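Chapter 6

Power, Heat and Clock Behavior in Graphics Processors

6.1 Introduction

Chapter 5 treated the graphics processor as a fixed-speed device. Each workload was assigned a cost in cycles, and the cycle count was divided by a constant clock frequency to obtain the run time. This simplification is adequate for comparing algorithms on paper. It fails as soon as measurements are taken on real hardware, where the clock frequency changes many times per second in response to load, temperature and supply limits.

The present chapter removes the simplification. It introduces the three limits that govern clock frequency in a modern graphics card, gives a first-order model of power consumption, and explains how the cooling system sets the frequency that can be held over long periods. The reader should be familiar with the definitions of current, voltage and power, and with the memory model of Section 5.4. Calculus is used only in Section 6.5 and may be skipped on a first reading.

6.2 Static and Dynamic Power

The power drawn by a processor is divided into two parts. Static power is consumed whenever the chip is supplied with voltage, whether or not any work is done. It is caused mainly by leakage through transistors that are nominally switched off, and it rises with both voltage and temperature. Dynamic power is consumed when transistors switch. To first order it is given by

P = a C V^2 f

where a is the activity factor, C is the total switched capacitance, V is the supply voltage and f is the clock frequency. The activity factor is the average fraction of the capacitance that is switched in one cycle. It depends on the program being run. A kernel that keeps all arithmetic units busy has a high activity factor; a kernel that waits on memory has a low one.

Two consequences follow. First, at constant voltage, dynamic power is proportional to frequency. Second, a higher frequency usually requires a higher voltage, so that in practice power grows much faster than frequency. Near the top of the operating range, where voltage must rise almost in step with frequency, dynamic power grows nearly as the cube of the clock. The last few percent of speed are therefore the most expensive in terms of heat.

The relation between frequency and the lowest voltage at which a given chip runs without error is called the voltage–frequency curve. It differs from one chip to the next, even within a single production batch. Manufacturers ship a curve with enough margin to cover the weaker samples and the effects of aging. Lowering the voltage at a given frequency, known as undervolting, uses up part of this margin in exchange for lower power.
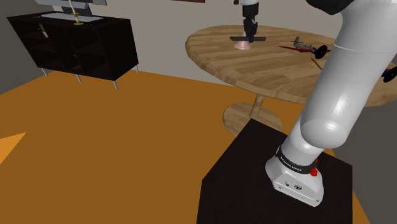
The activity factor also explains why two programs that both report full utilization may draw very different amounts of power. Utilization, as reported by most driver tools, is the fraction of time during which at least one kernel was resident on the device. It says nothing about how many execution units were active within that time. A rendering job with long chains of dependent texture reads can show full utilization while the arithmetic units are mostly idle. Utilization should not be used as an estimate of power, and it is a poor estimate of useful work.

6.3 The Three Limits

The firmware of a graphics card selects the highest frequency that satisfies three conditions at once.

The power limit is an upper bound on board power, averaged over a short window. On most cards it can be adjusted in software within a range set by the manufacturer. Raising it has no effect on a workload that is bound by one of the other limits.

The thermal limit is an upper bound on die temperature. As the limit is approached, the firmware lowers the frequency in small steps. If the temperature continues to rise past a second, higher threshold, the card reduces its clock sharply or shuts down.

The voltage limit is an upper bound on the supply voltage — in effect, the right-hand end of the voltage–frequency curve. A lightly loaded card in a cool case is often found at this limit, with power and temperature both well below their bounds.

Most driver tools can log which limit is active. This log should be read before any setting is changed.

6.4 A Worked Case

Schwaiger measured a midrange card, the Koskela 322, under the Neltau rendering benchmark. The run consisted of 3544 frames in an open test bench, with the room held at 27 °C. Early in the run the voltage limit was active. As the heat sink warmed, leakage increased and the power limit became active, and the clock settled at a lower value. The thermal limit was not reached at any point.

The case shows that temperature affects the clock even when the thermal limit is inactive. A warmer die leaks more, static power takes a larger share of the fixed budget, and less remains for switching. Better cooling raised the settled clock in a repeat run, although the first run had been well inside its temperature bound.

It also shows why short benchmarks mislead. A test that ends before the heat sink has reached a steady temperature reports the speed of a cold card. Results should be taken only after the clock has settled, and the room temperature should be stated with them.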